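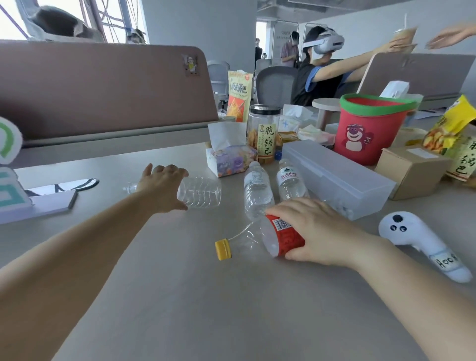
Why do we empty a bottle before sorting it?
Liquid left inside adds weight, leaks onto paper and card, and can get a whole bag turned away at the depot.

Unit 4 handout: Sorting a shared desk
Linby Household Management, March session

Work from the front of the desk to the back. Bottles first, then boxes, then food.

Bottles. Check the level, then the cap. Empties go in the Brondevon bag with the cap screwed back on. Loose caps go in the small tub. Anything still sealed goes back to the shelf upright.

Boxes. Flatten cardboard only after checking inside. Lidded plastic boxes are kept and reused.

Food. Close jars tightly. An open bag of crackers goes into a jar or gets a clip. Weigh what is left if you plan to log it; a jar from the store cupboard holds 235 g.

Tissues stay out, one box per desk. Spare packs go in the drawer.

Time allowed: 15 minutes. Wipe the surface last, using 300 ml of warm water and a drop of soap.

Bring your log sheet to the next class.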